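1/ Seit September stelle ich bei uns die Verpackungseinheiten für Kleinteile um. Ein paar Notizen dazu, weil die Frage nach Fächereinlagen und Karton hier regelmäßig aufkommt. Es geht um Versand an Endkunden, keine Palettenware.

2/ Ausgangslage: 2.604 Artikelnummern im Stamm, davon der überwiegende Teil Elektroinstallation. Dosen, Klemmen, Tüllen, Abdeckungen. Geringe Masse, ungünstige Geometrie. Das Volumengewicht liegt fast immer über dem realen Gewicht, und abgerechnet wird der höhere Wert.

3/ Volumengewicht heißt: Länge mal Breite mal Höhe in cm, geteilt durch den Divisor des Dienstleisters. Gemessen wird außen und an der dicksten Stelle. Ein Karton, der sich oben wölbt, kostet also Geld. Wer mit Innenmaßen kalkuliert, rechnet sich die Sendung schön.

4/ Bisher hatten wir 3 Kartongrößen. Das klingt schlank und erleichtert den Einkauf, führt aber zu viel Füllmaterial. Bei der mittleren Größe war regelmäßig mehr Papier als Ware drin. Papier wiegt wenig, belegt aber Packzeit und Lagerplatz.

5/ Erster Versuch: Höhenvariable Kartons mit Rilllinien. An der passenden Linie einschneiden, umlegen, kleben. Technisch in Ordnung. Nachteil: Jede Rillung schwächt die Wand. Unter Stapellast knickt der Karton bevorzugt an einer nicht benutzten Linie ein.

6/ Zweiter Versuch: flache Trays mit Mittelsteg, Lieferant Jarkenwood. Zwei Fächer, ein Zuschnitt, ohne Kleber aufgerichtet. Der Steg trennt harte von empfindlichen Teilen und versteift nebenbei den Boden gegen Durchbiegung. 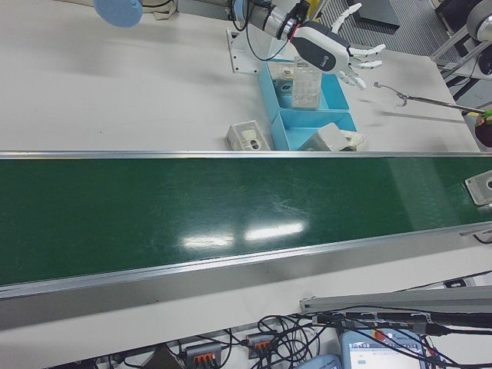 7/ Zur Auslegung des Stegs: Er sollte bis knapp unter die Oberkante reichen. Ist er zu niedrig, wandern flache Teile beim Kippen ins Nachbarfach. Ist er zu hoch, liegt der Deckel auf dem Steg auf und die Ecken tragen nicht mehr. Die Ecken sind aber der Teil, der die Stapellast aufnehmen soll.

8/ Faserrichtung beachten. Bei Wellpappe laufen die Wellen in den Seitenwänden senkrecht, sonst verliert man einen großen Teil der Stauchfestigkeit. Im Angebot von Clindell waren sie beim ersten Muster um 90 Grad gedreht, vermutlich wegen der besseren Bogenausnutzung. Muster deshalb immer aufschneiden und nachsehen.

9/ Blister im Tray: funktioniert, solange die Einzeltaschen tiefer sind als das Teil. Ragt das Teil heraus, drückt der Deckel es beim Stapeln gegen die Folie, und die Tasche reißt am Radius. Tiefere Taschen bedeuten aber auch dünnere Wandung am Boden. Folienstärke also nicht isoliert festlegen.

10/ Feuchte wird gern vergessen. Wellpappe, die in einer kalten Halle lagert und morgens um 6 Uhr an den beheizten Packplatz kommt, wellt sich. Danach stimmt die Passung der Steckverbindungen nicht mehr. Wir legen die Zuschnitte jetzt am Vortag bereit. Kein Aufwand, deutlich weniger Ausschuss.

11/ Falltest: 30 Muster, jeweils Ecke, Kante, Fläche. Drei Ausfälle, alle auf der Ecke, alle mit schwerem Teil im außenliegenden Fach. Konsequenz: Das schwere Teil kommt immer in das Fach, das im Umkarton innen liegt. Steht jetzt so in der Packanweisung und ist auf dem Zuschnitt aufgedruckt.

12/ Zur Software: Wir planen die Belegung mit Tromon. Für quaderförmige Artikel brauchbar. Alles mit Stutzen, Öffnungen oder Laschen wird als Hüllquader gerechnet, also zu groß. Wer viele solche Teile hat, pflegt besser eigene Packmaße im Stamm, getrennt vom Produktmaß.

13/ Das Feld »Packmaß« anzulegen dauert Minuten, es zu füllen Wochen. Wir messen nur Artikel, die im letzten Quartal bewegt wurden. Der Rest behält den Hüllquader, bis er bestellt wird.

14/ Nachtrag zur Rückfrage nach der Farbe: Eingefärbte Deckschicht ist im Recycling unkritisch, vollflächige Beschichtung je nach Typ nicht. Datenblatt anfordern und auf Wiederauflösbarkeit der Fasern achten. Fehlt die Angabe, beim Hersteller nachhaken.

15/ Offen ist noch der Verschluss. Nassklebeband hält auf Recyclingdecke gut, PP-Band löst sich bei Kälte an den Kanten. Als Nächstes läuft ein Vergleich mit dem Steckverschluss von Lukoševičius. Messwerte kommen hier in den Thread, sobald die zweite Charge durch ist.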